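Foro Casa y Cocina > Orden y almacenaje > Cestas para la fruta: ¿sirven de algo?

Página 1 de 2

marmita_vieja
Mensajes: 377
Llevo tres meses con dos cestas de mimbre en la encimera y empiezo a sospechar que las cestas me tienen a mí. La idea era una para la fruta y otra para lo demás. "Lo demás" incluye ahora mismo ajos, un mechero, las llaves del trastero y un limón que ya no es limón. ¿Alguien ha conseguido mantener el sistema más allá de la primera semana?

Souad Chraibi
Mensajes: 950
El sistema se mantiene si vives sola. En cuanto entra otra persona en la cocina, la cesta es un buzón.
Yo volví al frutero de cerámica de mi suegra, que es feísimo y pesa como una lápida, pero tiene la ventaja de que a la gente le da apuro dejar dentro los tiques del súper.

betetti_fan
Mensajes: 30
Las de Betetti llevan forro lavable. Lo dejo caer.

marmita_vieja
Lo dejas caer en todos los hilos, betetti_fan.

Carolina Coelho
Mensajes: 229
Discrepo de Souad. El problema está en la forma. La gente compra cestas hondas, y en una cesta honda lo de abajo pasa directamente a la arqueología. Baja, rectangular y con el borde ancho para agarrarla bien. Y etiqueta de papel escrita a mano, nada de pizarritas de tiza, que a los dos días dicen "fr ta".

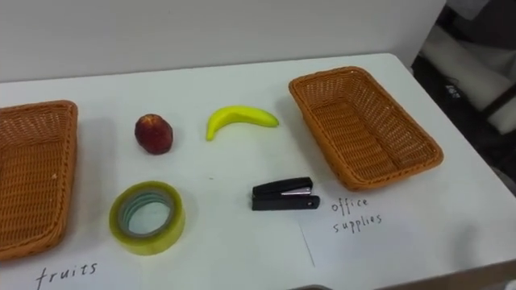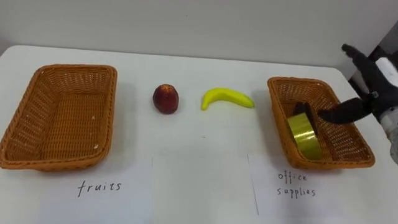 Dos más, con las mismas cestas.
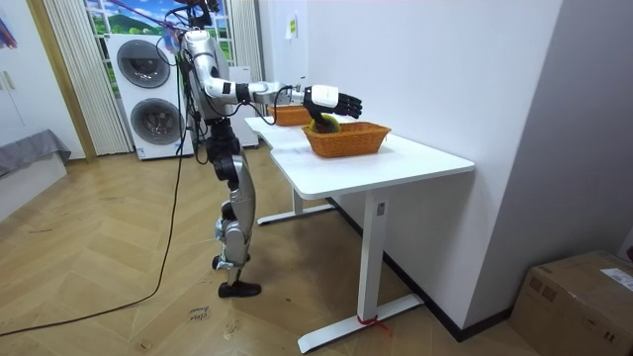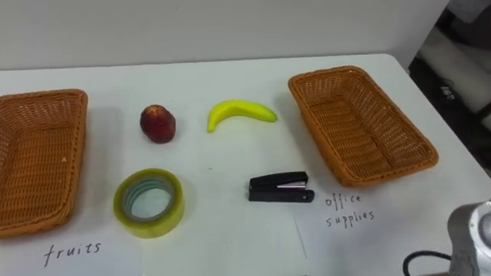
Dicho esto, la manzana va aparte del plátano, y no admito debate. Mi madre los juntaba y teníamos los plátanos negros para la merienda. En junio, con el calor de mi cocina, ni cesta ni cesto: la mitad a la nevera y la otra mitad se come deprisa.

Souad Chraibi
Pues admites debate porque te lo traigo yo. La manzana con el plátano verde va estupendamente si lo que quieres es que madure. Otra cosa es que te olvides de sacarlo, pero eso es un problema de Carolina y no de la fruta.

Carolina Coelho
Mi memoria no es el tema del hilo.

tio_owen
Mensaje de servicio: el mimbre natural junto a los fogones coge una grasa que no sale ni con oraciones. El sintético lo metes en la ducha con un chorro de lavavajillas y listo. Lo aprendí con una panera que hubo que enterrar, metafóricamente. Bueno, fue al contenedor.

betetti_fan
Con forro lavable no te pasa.

marmita_vieja
Vale, he ido a mirar las Betetti. Por ese precio espero que además pelen la fruta. Las de Gurthorpe cuestan la mitad y se parecen sospechosamente.

tio_owen
Las Gurthorpe sueltan pelillos. Tuve una en el baño y parecía que mudaba.

Souad Chraibi
Volviendo a las etiquetas: yo puse "cebollas" en letras enormes y mi hijo metió el mando de la tele. Le pregunté y me dijo que no había leído nada. Tiene diecinueve años y está en la universidad.

Carolina Coelho
La etiqueta es para ti, Souad. Los demás son un fenómeno meteorológico.

marmita_vieja
Resumo, por si alguien llega tarde: cesta baja, manzanas donde diga Carolina o donde diga Souad según lo valientes que estéis, y nada junto a los fogones. Esta noche vacío la segunda. Si aparece el abrelatas que perdí en la mudanza, aviso.

betetti_fan
¿Medidas de la encimera?

marmita_vieja
No.

Ir a la página 2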